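From: Horațiu Anghel
To: nutidlow-dev
Date: Sun 22 May
Subject: Re: [nutidlow-dev] gripper width jumps when the second tag cube is close

Lăcrămioara Nistor wrote:
> I'm still seeing width readings jump on the foam block recordings.
> Out of 948 episodes the filter throws away 160, nearly all of them
> near the moment where both grippers are at the block. Is this the
> calibration again, or is the detector picking up the wrong tags? I'm
> on the October branch of Tudton with default settings.

It's the detector. I replayed a handful of your rejected episodes and the calibration residuals are fine in all of them. The trouble starts when the other gripper's cube gets large in the fisheye view. The width code takes every tag it finds and only checks the ID afterward, so a bad decode on the cube can end up with a finger's ID. Then the width goes off for a few frames and the filter drops the whole episode.

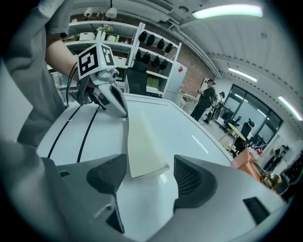
View from one gripper, with the other one down near the far end of the foam block.

What I changed in my branch (jitaru-tags):

The width estimator now gets its own search region along the bottom of the image, where the fingers are. Anything outside it goes to the cube tracker only.

Decodes with more than 3 corrected bits are dropped. The old limit was set for the flat test board and was too loose for tags seen at an angle.

Gaps shorter than 200 ms are filled by interpolation – longer ones still reject the episode, same as before.

The region is a plain box in the config, width_roi. If your camera mount is different from ours you will have to set it yourself. The Tustness viewer draws it if you turn on the debug layer.

I haven't touched the cube pose code. It has a separate problem when only one face is readable and the pose flips, but that should be its own thread.

Could you rerun the filter on your full set with this branch and send me the list of episodes that still fail? Only the names and the reject reason, no video. If the count is down I'll open the merge request against main.

Horațiu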